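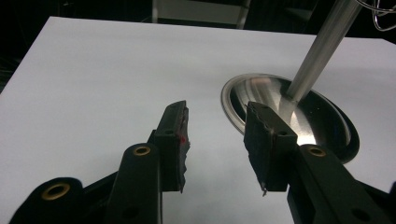
Dafis hand-held gripper, both pads, metal bowl behind.

Dafis gripper pads: pay for the Hendier refresh plan or cut my own?

Posted by Marleny Cabrera, 2019-06-26
Filed under: Grippers and end tools > Wear parts

I bought the Dafis hand-held kit from Hendier last November, the version with the two-finger gripper and the spare set of arms. It gets used for recording kitchen-type tasks: bowls, rods, stirring things, putting things back where they were. The linkage has been fine. The grommets at the tops of the arms are fine. The pads look like something the dog was given to keep it quiet.

Both inner faces have gone rough and ragged, and on the right one there's a thin light-colored sliver sticking out at the bottom corner that I take to be a piece of the pad trying to leave. There's also a tiny red mark on the edge of the left pad which I can't account for. The kit still grips. It will pick up a shallow polished metal bowl by the rim if I come at it squarely, and it will drop the same bowl if I come at it with any optimism.

Hendier sells a "refresh plan" for this. You pay 581 dollars a year and they send you pads every so often, plus a bag of small hardware and access to a support line. The sales page says the pads are "matched to your finger geometry," and I should hope so, seeing that they made the fingers.

What I want to know:

Is the plan worth it for one gripper? We only have the one.

Are the pads actual replacement blocks, or do I get a sheet of rubber and my best wishes?

Has anyone had luck with the Clustura strips instead? They're much cheaper, and the reviews are either glowing or written in capitals.

And does the wear matter, if I'm going to be comparing older recordings with newer ones? My supervisor says no. My supervisor has not had to chase the bowl.

Branwen Rosser
Member, wear parts regular

I had the plan for a year on two Dafis units, so I can answer most of this.

You get whole blocks, with the rubber already bonded to the inner face. They bolt on where the old ones came off. Take the fastener out from the outer side and support the arm with your other hand while you do it. The arm is narrow, and I bent one by leaning on it and thinking about lunch. Hendier's instruction sheet covers this in a diagram the size of a stamp.

The plan ships 4 pairs a year. That sounds mean until you learn that a pair lasts me a good deal longer than three months on plastic and cardboard. Metal rims are another matter, particularly if you slide along them. From the look of yours I'd say you slide along them.

For one gripper I wouldn't renew. You can buy pairs singly if you email them, a fact they keep off the sales page out of what I assume is modesty. The support line was a very polite man who read me the instruction sheet.

On the sliver: trim it flush with a sharp blade. Don't pull it. I pulled mine and it took a strip of the face along with it, all the way up, like a loose thread on a sweater. Trimming won't bring the grip back, but it stops the thing from snagging on what you're trying to let go of.

As for your recordings, yes, it matters. A ragged pad gives more before it holds, so you close further and later. You adjust your hand without noticing, and then you fit new pads and everything you do looks slightly violent for a week. Write down the date you change them, keep the old and new sessions apart in your files, and let your supervisor pick up the bowl.

Ayodele Okeke
Member

just use the Clustura ones. been on mine 9 months no problem. clean it with alcohol first and press it down hard

(they do smell)

Lleucu Vaughan
Member

I'd be careful with the answer above, because there are two Clustura strips and the listing shows the same photo for both. The soft one grips beautifully and peels at the corners once it meets anything smooth and curved. The firm one stays put and grips like a bathroom tile. I suspect Ayodele has the firm one and picks up boxes.

If you do go with strips, you'll have to get the old rubber off the block down to a flat face, and on a pad as chewed as yours that is an evening's work with a scraper. I did it once. I clamped the block in a vise with a scrap of wood on each side, scraped, wiped, scraped again, and ended up 16 dollars of adhesive remover poorer with one face slightly out of true. The fingers then met at the bottom and not at the top. I called it a feature until somebody asked me to pick up a pencil.

What I do now is buy single pairs from Hendier for the sessions that get recorded, and keep an old stripped pair with Clustura soft on it for practice and for demonstrations to visitors, who always want to squeeze something.

Can't help on the red mark. Mine has never had one. If it wipes off, it was something you picked up, and if it doesn't, send Hendier a close-up before you order so they can tell you whether it's in the rubber.

Reply from Marleny Cabrera

Thanks, all. Emailed Hendier about single pairs and got a link to the refresh plan. Emailed again, using the word "singly" twice, and now have a quote for one pair. Sliver to be trimmed tonight. Supervisor has been offered the bowl and is thinking it over.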